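4. Shared Tables and the Problem of the Last Cup

4.1 Setting

The office we studied, on the upper floor of the Carnton building, owns one large white table and no agreed theory of what it is for. In the course of a working day it serves as a bench, a meeting room, a canteen and a place to put things down while looking for somewhere else to put them. Our interest is in the last of these. Earlier work on domestic clutter (the Siu survey among it) assumes that an object on a table has an owner who will eventually want it back. Office containers do not behave this way. A lunch box is property until the lunch is gone, after which it enters a kind of public domain.

We followed the table through March, with a log kept at 16 fixed points. The log runs to almost 900 entries, most of them very dull. Containers were coded as in use, resting or abandoned, the middle category having been added after the two coders fell out over a yogurt pot.

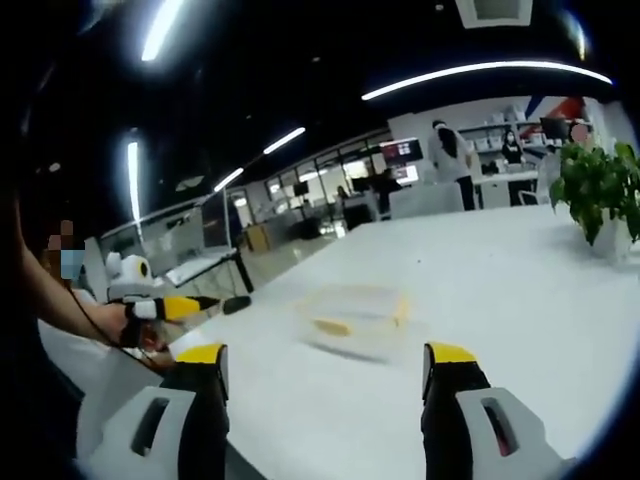 How long may a container rest before it counts as abandoned? We set the limit at the end of the working day, which is generous, and which the people who use the table considered harsh.

4.2 Clearing

Clearing was rarely done by the person who had eaten. It was done by whoever next needed the surface, and done only as far as the need extended. Somebody with a laptop clears a laptop's worth of table. The result over an afternoon is a slow migration of cups toward the corners, where they gather in groups and acquire, by sheer numbers, the look of something that is meant to be there. We refer to this as sedimentation, though the Jirkden group got to the word first and used it for paperwork.

Residue matters more than we expected. A clean clear container could sit for hours and was often taken for stock. Once its sides were streaked with food, its standing fell sharply, and people who would not touch it were nonetheless willing to discuss it. Bag and item also have to meet. Participants would carry a bag to the table far more readily than carry a cup to the bin, a preference that held even when the bin was the closer of the two.

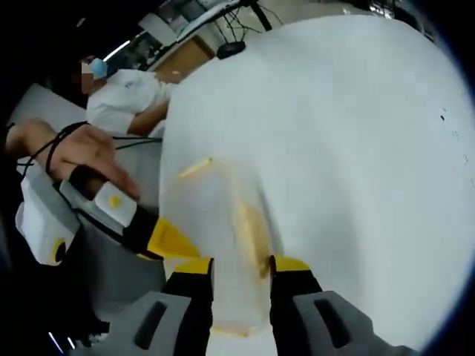 The size of the bag had its own effect. A limp bag with little in it attracted hesitation, as though the first cup were a commitment. A full one attracted everything, including items that plainly could have been washed and kept. In 17 of the logged clearings the round went on past the table to nearby desks, and we have come to regard the bulging bag as the nearest thing this office has to a cleaning policy. Whether the same holds at our second site, Ovmont, where the bags are smaller and the people hungrier, is taken up in Section 5.

Ovmont Working Papers | Copyright the authors | Contact the series editor | Back to top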